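Work and Automation, Unit 7
Handout: The packing line at Valdebenito
Course notes prepared by Sheyla Arango, March 2025

Read this before the seminar. Bring the shift chart from Unit 3 with you, as we will use it again.

Background

Valdebenito packs small molded parts for other firms. Until last year the sorting was done by hand at two long benches. Parts came in mixed bins, and workers picked them out by shape and put them into trays. The site had 29 people on sorting and packing across both shifts.

In May the firm put in the first robot cell, supplied by Druketti. The cell picks single parts and places them in trays. It does not open bins, check labels or deal with parts that are stuck together. Those jobs stayed with people.

What changed in the work

Deisy Echeverri worked at the benches before the change and now tends the cell. In her interview she described her old job as "hands all day" and the new one as "eyes all day." She clears stopped picks, refills the feeder and writes up each fault. She is on her feet less. She also talks to her coworkers less, and she brought this up more than once.

Leidy Usuga moved to setup. Before a new part goes on the cell, she tries the pick in simulation using a program called Giltix. She picks the grip angle, runs it, looks at the result and changes it. This used to be the supplier's job and was billed by the hour. Her pay grade did not change when she took it on, and that is now a matter between her and the firm.

The simulation shows the gripper as plain shapes, and the trainees look at the pick from several angles before they sign off on it. Some of these views take practice to read, as part of the gripper often hides part of the object.
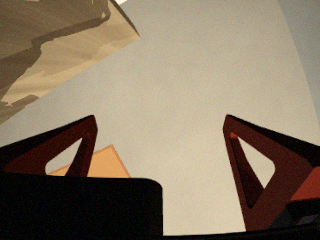
Figure 1. Simulated view of the two gripper fingers from below, with an orange object partly hidden behind the left one.

Samran Tanasarn, the shift lead, said that setup work was hard to put on a schedule. A part may take an hour or most of a day. The old bench targets were set in parts per hour and were kept for the first few months, even for people who no longer touched the parts. Fault reports went up during that time, and workers were asked to explain them. The target for cell tenders was dropped later. No written measure has replaced it.

Terms to know

Task shift: the job title stays the same but the tasks in it change.
Residual work: what is left for people after a machine takes part of a job.
Tending: watching, feeding and clearing a machine during a shift.

Reading

Afonso Carrilho's chapter on residual work is in the course packet. Skip the section on Morneo - we will come back to it in the unit on warehouses.

For the seminar

List the tasks Echeverri did before and after the cell came in. Mark which ones she was trained for.
Decide whether Usuga's new work should count as a new job. Give your grounds in one paragraph.
Suggest one measure Tanasarn could use for tending that does not depend on parts per hour.

Written answers go in the course folder before class. One page is enough.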